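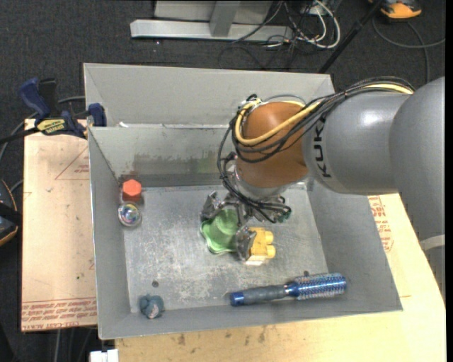

Palesa Buthelezi nous écrit que ses cassettes de vieux feuilletons anglais sentent la cave et que deux d'entre elles sont restées coincées dans le magnétoscope. Elle demande s'il faut tout jeter. Non, pas avant d'avoir regardé les bandes de près.

Trier avant de nettoyer

Ouvrez le volet de chaque cassette en appuyant sur le petit bouton latéral et regardez la bande à la lumière d'une lampe. Une bande saine est lisse et brillante. Des points blancs ou un voile poudreux sur la tranche des bobines signalent des moisissures. Mettez ces cassettes dans un sac fermé, à l'écart des autres, et ne les passez dans aucun appareil : les spores se déposent sur les têtes de lecture et contaminent la cassette suivante.

Les cassettes propres mais restées longtemps au froid doivent passer une journée entière dans la pièce où se trouve le magnétoscope. Ensuite, une avance rapide jusqu'au bout, puis un rembobinage complet. On détend ainsi une bande qui n'a pas bougé depuis des années.

Nettoyer le boîtier

Chiffon en microfibre à peine humide pour l'extérieur. Pas de produit à vitres. Les restes de colle des étiquettes de location partent avec un peu d'huile de cuisine laissée dix minutes, puis une goutte de liquide vaisselle. Évitez d'en mettre près du volet. Si l'étiquette porte le titre des épisodes, recopiez-le d'abord, surtout pour les enregistrements faits à la télévision, dont c'est souvent la seule indication.

Une boîte fendue se remplace. Le boîtier Arnano à fermeture rigide convient aux cassettes standard, mais pas aux doubles cassettes vendues en coffret cartonné.

Nettoyer les têtes

Débranchez l'appareil et attendez une heure avant d'ôter le capot. Une bandelette de peau de chamois imbibée d'alcool isopropylique se tient à plat contre le tambour, que l'on fait tourner lentement à la main par le dessus. Jamais de mouvement de haut en bas, et jamais de coton-tige sur le tambour, les fibres s'y accrochent. Le coton-tige va bien pour le galet presseur et les guides. Laissez sécher avant de remonter.

Ranger

Debout, comme des livres, bobine pleine en bas. Pas au grenier, pas à la cave, pas contre un mur extérieur. Éloignez les enceintes. Une étagère de 70 cm suffit pour une série moyenne et se remplit vite si l'on garde aussi les épisodes de Noël.

Pour les coffrets DVD, les disques se tiennent par le bord et s'essuient du centre vers l'extérieur. Les picots cassés au milieu du boîtier rayent le disque à chaque secousse ; mieux vaut une pochette en papier qu'un picot cassé. Le carton du coffret se recolle à la colle blanche, en couche mince, avec deux pinces à linge et une cale de papier sulfurisé.

Tenir une liste

Un cahier suffit : titre, saison, épisodes, support, état. Numérotez les boîtes et non les séries, sinon il faut tout reprendre au premier achat. Marthinus Ntuli en est à la fiche 277 et note au crayon le nom de ceux à qui il prête.

Question reçue en octobre : peut-on coller une bande cassée ? Oui, avec du ruban de montage vidéo, posé sur la face extérieure, sans chevauchement. Le ruban adhésif de bureau bave et encrasse les têtes. Copiez la cassette aussitôt après et ne la relisez plus.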